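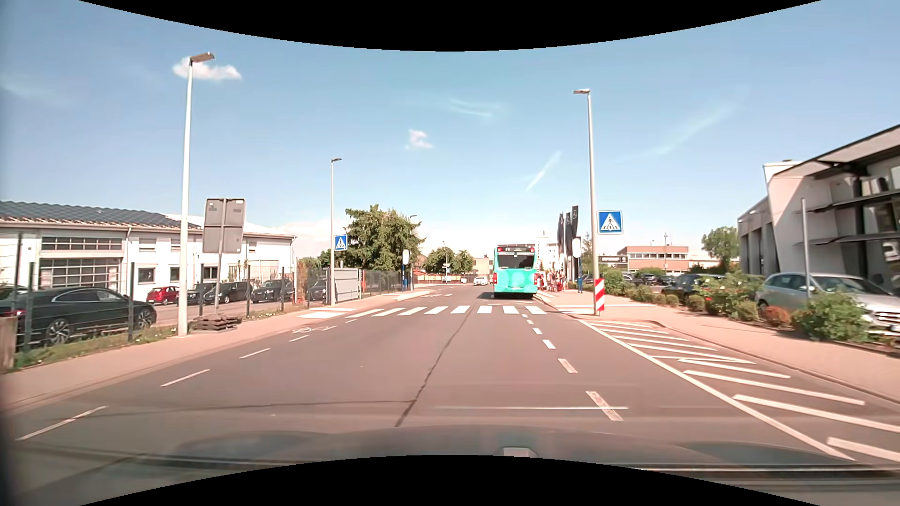
How long does it take to drive a bus from one end of Brarnbridge to the other? Thirty-five minutes in the middle of the day, says the driver who has worked route 22 for 15 years, and closer to fifty when school lets out.

She asked that her name be left out, so she is "the driver" in this piece. We met in the break room at the Jeretti depot at 6 in the morning. She had already checked her tires and lights and was waiting on coffee.

Most of her talk was about crosswalks. "People think the hard part is traffic," she said. "The hard part is the crosswalks. You have a full bus, half of them standing, and you can't brake like you would in a car." She starts slowing well before the stripes, even when the sidewalk looks clear. New drivers brake late, she said, and the passengers tell them about it.

Bike lanes came second. She likes them when the paint is fresh. Once it wears down, drivers drift over it and cyclists move out toward the middle. "Paint them every spring. That's all I ask."

She was trained on the 151, the long route out to Kalley, and still fills in on it. The pavement there has been patched many times, and she knows which seams make the rear seats jump. "I hold to one side of them if there's room – you can't always."

I asked about the stops themselves. She prefers a marked stop in the lane to a pull-in bay. From a bay she has to wait for someone to let her back out, and at rush hour that can take longer than loading the passengers.
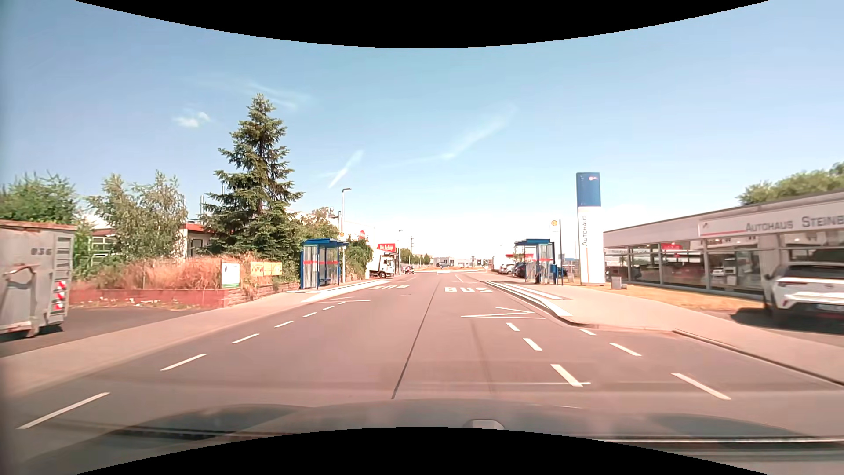
A second driver at the next table disagreed, saying that bays were better for anyone with a stroller or a walker, and that a bus standing in the lane only makes the cars behind it try to pass.

She let him finish. "He drives the Cisneros loop," she said. "It's quiet out there. He gets let out every time."

They did agree on stops that face each other across the road. Riders see their bus coming and run over from the other side. Both of them wait when they spot a runner, though the schedule has no room for it. Her first trip that morning was due out at 6:22, and she took the coffee with her.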